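Viltport, or how I came sixth in a class of seven

07/10/2024

The car is back in the garage, the garage door is more or less shut, and I have had three nights of sleep, so I suppose it is time to write up Viltport before I start remembering it as a success.

For anyone new, I race a small single seater of no great distinction in the Westerberg Historic Trophy, a series for cars that were slow when they were built and have been looked after just well enough to stay that way. Mine is a 1600 with a Kestico gearbox. People in the paddock make a sympathetic noise when I mention the gearbox. It was rebuilt in May at a cost I have described at home as "reasonable", and it now selects all four gears, usually in the order requested.

Viltport is a long way from anywhere I have ever lived. It was 402 miles door to gate with the trailer on, at trailer speed, with a stop halfway so that I could check the straps and buy a sandwich I regretted. The circuit is an old airfield with most of the airfield still showing. You get two very long straights, a hairpin marked out in tyres, a quick left called Griltbridge that everybody tells you is flat, and a surface that changes from smooth to concrete slab with no warning at the exact point where you would like to be turning in.

Griltbridge is not flat. I want that on record. It may be flat in something with wings, or in something driven by a person of 22, but in my car it is a lift, a small prayer and a handful of opposite lock on the way out. I tried it flat once in practice and spent a while afterwards picking grass out of the radiator duct. The marshals were very nice about it. One of them clapped, which I chose to take well.

Qualifying was damp. I went out early on the theory that the track would get worse, and it got better, so my time looked sillier with every minute that went by. I ended up 31st on a grid of 37, with a gentleman in a very pretty green sports car beside me and nothing behind us that seemed in any hurry. There is a certain peace to that end of the grid. You can see all the accidents before you get to them.

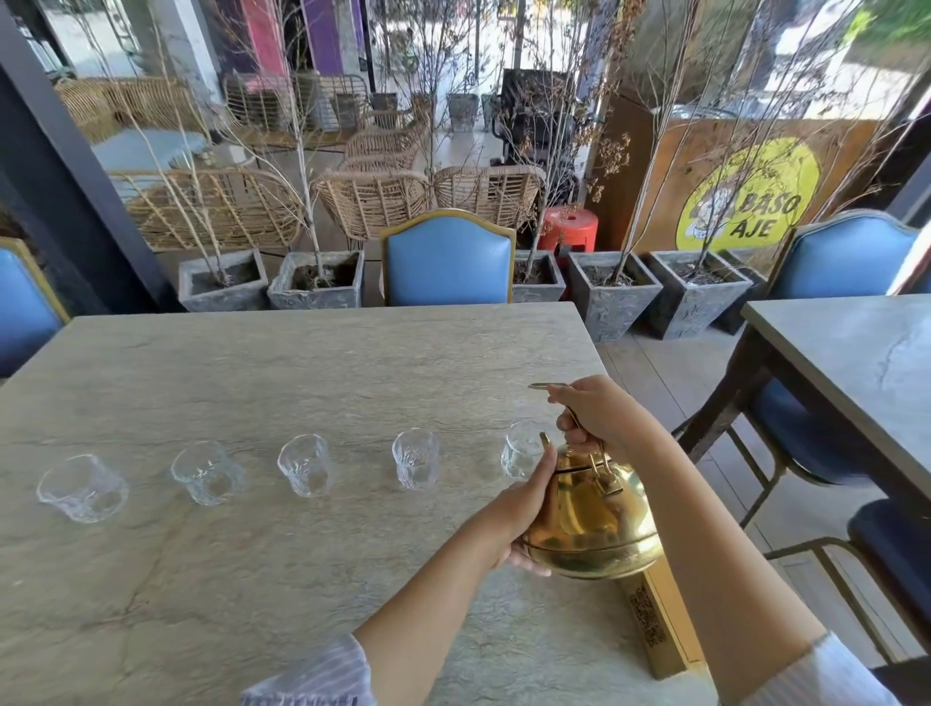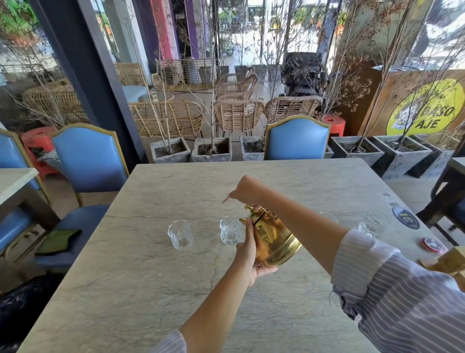
Race morning at our end of the paddock is mostly a matter of waiting, and I am bad at it. I checked the tyre pressures, wrote them down, lost the piece of paper and checked them again. I put the race overalls on far too early and then had to take half of them off to reach under the dash. What I would like, at that hour, is a gold-coloured kettle and a few cut-glass tumblers set out on a stone-topped table. What I have is a flask with a dented lid and a folding chair that pinches. The noise test came next, and I got through it by a margin that suggests the man holding the meter was feeling generous, and then there was a further hour of nothing at all before they called us to assembly.

The start was the best I have made in years. The lights went out, the clutch did what I asked, and I passed three cars before the first corner without having meant to. I was so surprised that I braked early and gave two of them back.

By the third lap things had settled down. I had a good scrap with a blue saloon that was quicker than me on both straights and a great deal wider than me everywhere else. I would get up the inside at the hairpin, feel pleased with myself, and then listen to him going by again before I had found third. We did this for six laps. He bought me a tea afterwards and said he had not seen me once, which explained a couple of things.

The gearbox behaved until two laps from home, when it mislaid second. I did the hairpin in first, with a lot of noise, and then in third, with hardly any. Third was faster, for what it's worth. If you ever find yourself at Viltport without a second gear, that is my advice.

I finished 26th overall and sixth in class. There were seven in class, and the seventh had gone home after qualifying with a cracked manifold, but the results sheet doesn't mention that and I see no reason why I should have.

Jobs before the next one:

Gearbox out again. I think it is the selector fork and not the gear itself, and I am basing this entirely on hope.

Front left wheel bearing. There is a rumble on long right-handers that stops when I sing.

New belts, as mine run out of date at the end of the season.

Straps for the trailer. One had chafed nearly through by the time I got home and I would prefer not to think about which part of the motorway that happened on.

I have been putting away a bit each month for a proper set of dampers and the tin currently stands at just under £2000, which would have bought a very nice pair of them when I started saving. The gearbox will probably get it first. Entries for the winter meeting are open, and the form is on the kitchen table with everything filled in apart from the signature and the cheque.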